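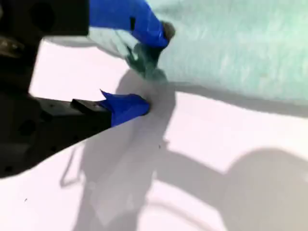

Progress report to the Wikden Fund: household linens project, Natosstead
Period covered: July to October
Prepared by Nayeli Agudelo

Work in this period was mostly on sorting and folding. The towels and cloths given to the Natosstead house over the summer have now been gone through, and 58 sets have been folded, bundled and placed on the shelves in the back hall. A set is one bath towel, one hand towel and one small cloth. Nine more sets are waiting on hand towels.

Folding took longer than we planned. The soft, fuzzy cloths bunch up when they are picked up by the middle, and the crease stays in when they are stacked. We now pick up each cloth by its edge, lay it flat on a white surface and fold it in thirds. Alvar Viklund wrote this up as a one-page guide, and it is taped inside the linen closet door.

Colors are kept together as far as possible. Pale greens and blues go on the upper shelves and darker colors go below. Worn pieces are cut down for cleaning rags — these are not counted in the sets.

Two items are behind schedule. The shelf labels have not been printed, and the second laundry cart from Bralach has not arrived. We have asked for a new delivery date and will send it on when we have it.

Spending is within the approved budget. We request no change to the grant at this time. In the next period we plan to finish the remaining sets and start on bed linens, beginning with the five rooms on the Sjögren side of the house.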